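Section 2: Setting up Jivorent for following a drama week by week

If you've done the bits in the last section you should have an account, a profile name you don't hate, and an empty home page staring at you. Now for the fun part, which is putting some programmes in it! I've been using Jivorent to keep up with my dramas for a good few years (mostly legal ones and hospital ones, plus whatever my sister shouts at me about over the phone), and I've set it up from scratch more often than I'd like. What follows is the order I do it in. Yours can be different, but do step 1 first or you'll be doing the rest twice.

I'm using Polák as my test show all the way through. If you haven't seen it, it's a slow, rainy thing with an inspector in a terrible coat, 14 episodes, and no, I'm not going to tell you who did it. Use any show you like so long as it's still going out.

Adding your first show

1. Open Settings, then Region and Clock. Pick where you are. Then pick where the show is broadcast, in the second box underneath, the one that's easy to scroll past. If you leave the second box alone Jivorent uses your own time for everything and you'll get a cheery little "New episode!" hours before there is one.

2. Go back to the home page and press the plus sign. Type the title. Accents don't matter, so "Polak" finds Polák perfectly well.

3. You'll probably get more than one result. There's nearly always a remake, or a special, or a film from years back with the same name and a different cast. Check the cast list on the right before you press Add. I once followed the wrong show for most of a spring, marking things watched that I'd never laid eyes on, and wondering why the episode titles were so odd.

4. Press Add, then choose Weekly or Boxed. Weekly means it shows you one episode at a time as they go out. Boxed means it gives you the whole list at once.

5. Choose how far back to start. If you're joining late, pick "From the beginning" and tick "Hide what's ahead". I'd do this even if you're only one episode behind!

Note: Switching from Weekly to Boxed later is fine. Going the other way wipes your watched ticks for that show, and there's no undo. It does warn you, in grey writing, which I have read exactly never.

Spoiler settings

Right, I feel strongly about this bit. Out of the box, Jivorent shows you a picture from every episode next to its title, and whoever picks those pictures has no mercy. I found out about a wedding that way. I also found out about a funeral that way, same show, same evening.

1. Settings, then Spoilers.

2. Turn off "Episode pictures". You'll get plain coloured squares instead, and you get used to them quickly.

3. Turn off "Guest cast". When an actor who left in the first half is suddenly listed for the last episode, you don't need a synopsis.

4. Leave "Episode titles" on if you can bear it. Mine are on. With Polák they're all names of streets, so no harm done, but I've seen shows where the title of the finale is more or less the ending.

5. Under "Comments", move the slider to "After I've watched". Comments on an episode then stay folded up until you've ticked it.

6. Press Save. It's at the very bottom, under the adverts.

Caution: none of this touches the notifications on your phone, which have their own switch under Alerts. Turn off "Include preview text" there as well. That one caught me on a bus.

Getting your subtitles to behave (Oneditz)

Skip this if you only watch things in languages you speak. I don't, so Oneditz is half the reason I'm here. It's the little add-on that keeps track of which episodes have subtitles ready and which are still waiting, and it remembers how you like them to look.

1. In Jivorent, open Add-ons and find Oneditz. Press Connect. A second window opens; if nothing happens your browser has blocked it, so look for the small crossed-out box up by the address.

2. Log in to Oneditz in that window. It's a separate account with a separate password, sorry.

3. Choose your languages in order of preference. I have English first and Spanish second, and it will fall back on the second if the first isn't ready. Handy when a cliffhanger has got you pacing the kitchen.

4. Set the text size. The default is tiny on a television. I have mine on 17 and my mum, who sits further away, wants it bigger every time she visits.

5. Pick "Bottom, raised" for the position if your show has a lot of on-screen text messages. Modern dramas are full of people texting each other instead of talking, and otherwise the two sets of words sit on top of each other.

6. Play a minute or so of something with plenty of talking in it and see whether the lines land when people's mouths move. If they're late, there's a nudge control under Timing. Each press moves things by 200 milliseconds. Go gently, two presses is usually plenty.

Note: the nudge is remembered for each show, so sorting it for episode one sorts it for the rest. If it drifts again halfway through a series, the broadcaster has probably changed the length of the opening titles. Polák did this after the midseason break and dropped the lovely cello version of the theme too, which I'm still cross about.

Watching on the big screen (Grullero)

You don't need a Grullero box. I got one for my birthday and it's grown on me, mainly because it ticks episodes off for me and I'm hopeless at remembering to do that. If you watch on a laptop, jump to the next heading.

1. Plug the box in and let it finish updating. Make a cup of tea. Make another, possibly.

2. On the box, go to Accounts, then Link a Tracker. You'll get a code of letters on the telly.

3. On your computer, go to Jivorent, Settings, Devices, and type in the code. Capitals matter. The letter O and the zero look identical on my set, so if it's refused, try swapping them before you start the whole thing again.

4. Choose when an episode counts as watched. The choices are "At the credits" and "At the very end". Go for the very end with anything that has scenes after the credits, and Korean dramas in particular, where the preview for next time can be the best part.

5. Turn on "Ask who's watching" if you share the sofa. My other half watched four episodes ahead without me one March and Jivorent cheerfully ticked the lot on my account as well. We've talked about it.

Caution: don't unplug the box while the light is blinking. It loses the link and you're back at step 2 with a new code.

Making lists

Lists are how I keep from drowning. You can make as many as you want and a show can be in several at once. At the moment I've got "Lawyers", "Doctors shouting in corridors", "Sad but pretty", "Mum would like this" and one called "No" for things I gave up on, so I don't add them again by mistake.

1. Press Lists, then New.

2. Give it a name and, if you fancy, a header picture. Wide ones work best.

3. Drag shows in from your home page. On a phone, press and hold until the title wobbles.

4. Choose Private, Friends or Open. Open lists turn up in searches, so mind what you call them.
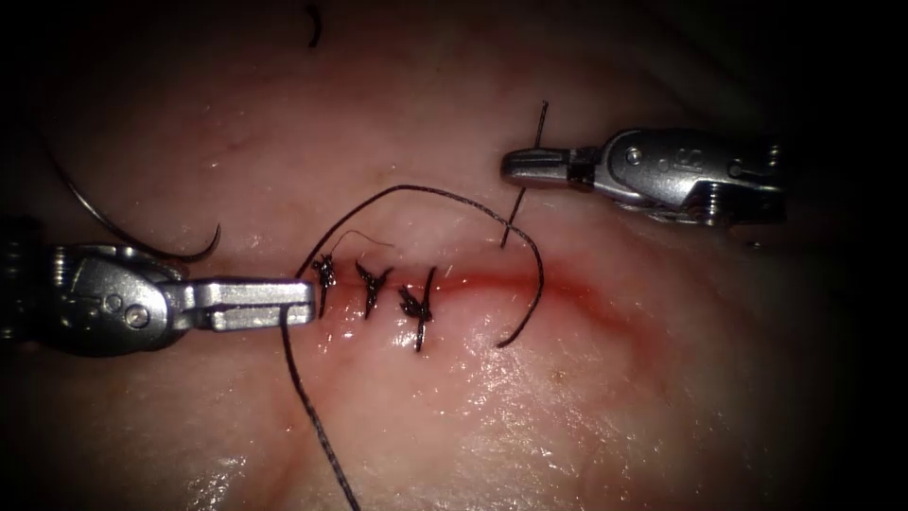
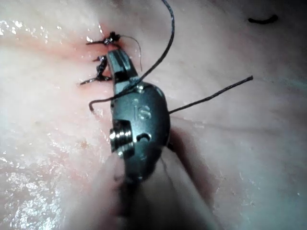 Lists can be sorted by title, by date added or by next episode. I use next episode for anything still being broadcast and title for everything else. There's a fourth option called "Mood" which shuffles the lot, and I've picked some very good Sunday-afternoon sort of telly that way, along with some absolute stinkers.

If you want to share one, open the list, press the arrow in the corner and copy the link. People don't need an account to look at it. They do need one to leave a comment, and comments on lists don't follow your spoiler settings, so if you're behind on something it's worth turning them off for that list until you've caught up.

A few things people ask me

My show has vanished from the home page. Nine times out of ten it's on a break and Jivorent has moved it to Resting. Look in the menu on the left. It comes back by itself when there's a new date.

The actor's page shows the wrong photo, or one with hair from several roles ago. You can press Suggest a Change and send a newer one. Mine took ages to go through, but it did go through!

Episode numbers don't match the ones on my streaming service. Some services cut long episodes in half. Open the show, press the three dots, choose Numbering and pick "Split". Your ticks move across with it, though have a quick look at the last few before you carry on.

Can I see what I've watched over the year? Yes, under Profile, then Diary. The hours are on there too, with a small arrow next to the total that hides it. I keep mine hidden.

Next section is ratings and reviews, including how to stop your half-star scores being rounded up.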